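Jocelyn Calimlim
thread, 14 posts

1/ Some people asked what I ended up doing about the dish rack. I said I'd write it up when I had time, so I'm doing it in pieces tonight.

2/ Background for anyone new: the old rack was a white coated wire one that came with the apartment. The coating split at the bottom corners and the wire under it rusted. It left orange rings on the counter that took me a whole evening with baking soda. I put it out with the metal recycling in December.

3/ I looked at three replacements. The Adano was a folding one and too short for dinner plates. The Floltora was nice but wide, and it would have covered the outlet. My sister has a Trolach and says the plates lean on each other in hers.

4/ What I wanted was rods that run straight from front to back with even gaps. One plate per gap. I don't need a wine glass holder or a spot for a cutting board.

5/ Went with black. The last one was white and every tea drip showed on it. On black you get hard water spots instead, but those wipe off with vinegar.

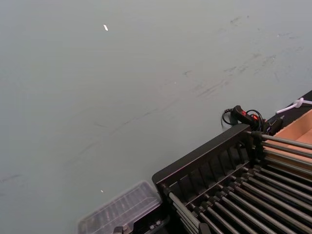

6/ The other thing I check now is the ends of the rods. On the old rack the wires were only tacked at the ends, and two of them popped loose in the first year. If you're in a store, push down on the middle of a rod with your thumb. If the end shifts, put it back on the shelf.

7/ Someone asked about the scuffs on my gray table. A lot of them are old. Rubber feet will do it, and so will dragging a chair across when you're too lazy to lift it. A damp melamine sponge gets the fresh ones. The older ones I've stopped fighting. Don't use the sponge on anything glossy, it dulls the finish.

8/ Price, because I got four messages about it: I paid 97 dollars. Yes, that's a lot for a dish rack. The old one was free and it cost me a counter, more or less. My mother bought hers in 1986 and still uses it every day, so that's the number I'm comparing to.

9/ How I load it, for the person who said her bowls never fit. Plates go in first, from the back, biggest to smallest. Bowls go in last, tipped forward over the front rods, two gaps each. Lids stand up in whatever is left. Mugs don't go in the rack at all, they go upside down on a folded towel next to it.

10/ I also keep a shallow cardboard tray close by when I'm sorting the kitchen drawers. Rubber bands, twist ties, the one battery. Everything goes in the tray first and gets put away at the end. If I put things away one at a time I get distracted and start reading old takeout menus.
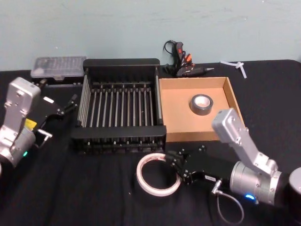
Last edited 5 hours ago

11/ Fixed a mistake in post 9. I had the bowls going in first, which is wrong, they block the plates. Thanks to the two people who caught it.

12/ White tape lives near the tray too. I use it for dating leftovers. A short strip on the lid, the date in marker, and it peels off before the lid goes in the sink. Don't run it through hot water still stuck on - the glue turns to gum and you'll be scraping it with a fingernail.

13/ A few answers in one go.
Do the gaps fit thick stoneware? Mine do, but measure your plates at the thickest part of the rim.
Do you need a drip tray under it? If it's on a counter, yes. I use an old baking sheet with one end raised on a folded cloth so the water runs toward the sink.
How often do you wash the rack itself? Every other week, in the bathtub, with dish soap and a bottle brush. The rails collect more gunk than the rods do.
Where's the silverware cup? I don't use one. Forks and spoons go in a jar, handles down, and get dried by hand.

14/ Next is the cabinet over the stove, which still has the shelf paper from whoever lived here before me. I bought a roll from Cruzado and haven't opened it. If you've gotten old shelf paper off without a heat gun, tell me how. The hair dryer did one corner and then shut itself off.

Replies are open. 908 of you follow this account and I'd guess at least a few have peeled a shelf.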